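Elogio da mesa vazia de planos

Durante anos defendi que uma casa se conhece pela cozinha. Mudei de ideias em casa da minha amiga Zlata Symonenko, que janta, trabalha, costura e discute sempre à mesma mesa, comprada em segunda mão por 70 euros e que já passou por 8 moradas.

Temos hoje um móvel para cada gesto -- secretária, bancada, consola, aparador -- e, no meio de tanta especialização, perdemos o hábito de nos sentarmos todos no mesmo sítio, cada um com a sua tarefa e a ouvir a dos outros. Eu, que sou do tempo dos trabalhos de casa feitos ao lado do tacho da sopa, tenho saudades disso. 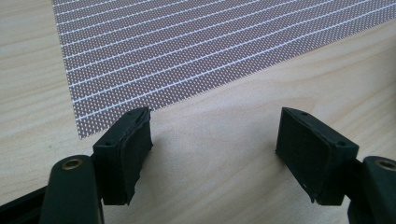

O que fica na madeira

Deixem, pois, que a mesa se risque um bocadinho. A minha tem uma queimadura de julho passado e gosto muito dela.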